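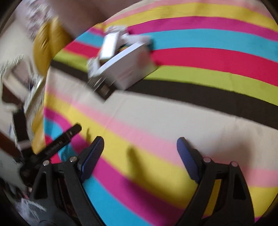 Amber Dobson

Last updated: November
Filed under: Home & Bedroom > Set-up Guides > Bed Bases

Section 4. Setting up the Pleken folding bed base

This section covers unfolding the base, fitting the legs and the center rail, placing the mattress, and making the bed for the first time. It applies to the twin size, which is 39 inches wide. The wider bases have a second center rail and their own guide. If your base came with the Stedora headboard kit, finish this section first and then go to Section 5.

Before you start

Clear a space on the floor a little larger than the base on all sides. A hard floor is easiest to work on. If you are working on carpet, lay the flattened carton down first, printed side up, so that the feet slide when you need to turn the base.

Check that the carton contains the following:

- folded base with the slats attached
- corner legs
- center rail with its own two legs
- mattress retainer bar
- bag of bolts, washers and leg caps
- hex wrench

The bag holds spare washers. Keep them with this guide.

You will need a second person to turn the base over in step 7. Everything else can be done alone.

CAUTION: The base is held shut by two straps. Do not cut them while the base is standing on its edge. Lay it flat first. The hinges are stiff when new and the halves can spring apart a few inches when the straps come off.

4.1 Unfolding the base

1. Lay the folded base on the floor with the label facing up.

2. Unbuckle the straps, starting with the one farther from the hinge. Do not throw them away. You will need them if you store or move the base.

3. Stand at the side opposite the hinge, lift the upper half by its outer rail, and walk it over until it lies flat. Keep your fingers away from the hinge plates.

4. Push down on the hinge until both locking tabs click. The slats should now be against the floor and the leg sockets facing you.

Note: If only one tab clicks, the floor is probably uneven. Slide the base a foot in either direction and press again. Do not hammer the tab.

4.2 Fitting the legs and center rail

5. Screw a leg into each corner socket by hand until it stops. Then place a washer and bolt through the side hole of each one and tighten with the hex wrench. Leave each bolt a quarter turn loose until all of the legs are on, then go around again and tighten them fully.

6. Slide the center rail into the brackets at the head and foot. The arrow on the rail points toward the foot. Fit the rail legs and leave their adjusting feet screwed all the way in.

7. With one person at the head and one at the foot, turn the base over sideways and set it down on all of its legs at once. Do not roll it over on two legs. A side load can bend the socket, and a bent socket is not covered by the warranty.

8. Move the base to where the bed will stand. Lift it to move it.

9. Reach under the center rail and unscrew the adjusting feet until they touch the floor. They should be snug and carry a little weight, but they should not lift the slats. Sight along the slats from the foot of the bed. If there is a hump in the middle, back the feet off.

CAUTION: The base is rated for 300 pounds, including the mattress and bedding. Sitting on the center of the bed before the rail feet are adjusted puts all of that weight on the hinge.

4.3 Placing the mattress

10. Fit the retainer bar into the two holes at the foot end. It pushes in and needs no bolts.

11. If your mattress came rolled, open it on the base and leave it to rise in a ventilated room. Follow the mattress maker's instructions on how long to wait before sleeping on it.

12. Slide the mattress down until it touches the retainer bar, then center it from side to side. The slats should be covered along their whole length.

Note: A foam mattress can sit directly on the slats. An older spring mattress with a worn underside is better with the Wragg slat cover or any thin felt pad between it and the base.

4.4 Making the bed

The Pleken base sits lower than most bed frames, so bedding bought for another bed may reach the floor. Check this before you use the bed overnight. A spread that trails gets caught under the corner legs when the bed is moved, and on a folding base it can also be pulled into the hinge.

13. Put on the mattress protector and bottom sheet. Pull the sheet corners well under the mattress. Do not wrap them around the slats.

14. Put on the top sheet and blanket, and tuck them in at the foot between the mattress and the retainer bar.

15. Spread the bedspread over the top with the same drop on both sides. Patterned spreads are easier to line up from the foot of the bed than from the side. If the spread hangs lower than the side rail by more than a hand's width, fold the extra under the mattress along the middle third, where the hinge is.

Note: Bed skirts with a full deck do not work with this base. The deck lies over the hinge and will tear when the base is folded. Use a skirt that attaches to the mattress with elastic.

4.5 After the first week

Wood and steel both settle a little under load. After a week of use, strip the bed, take off the mattress, and tighten every bolt again. Check the adjusting feet as in step 9. After that, twice a year is enough.

If the bed creaks, the usual cause is a dry leg socket. Take out the leg, rub plain candle wax on the thread, and put it back. Do not use oil. It runs down the leg and stains carpet.

4.6 Folding the base for storage

16. Remove the bedding and mattress, then pull out the retainer bar.

17. Turn the base over with a second person and take off the legs and center rail. Put the bolts back in their bag.

18. Press both locking tabs inward and lift one half over onto the other.

19. Fasten both straps. The base can be stored flat or on its edge, but not on end.

Do not stack anything heavier than 30 pounds on the folded base. Leg and bolt sets are sold as spares under the Ilell name and fit all Pleken folding bases. Have the number from the label ready when you order.

Corrections to this section: Wayne Stockdale checked the step order for the twin size. The note on spring mattresses in 4.3 was added after the first printing.

4 comments | 39 shares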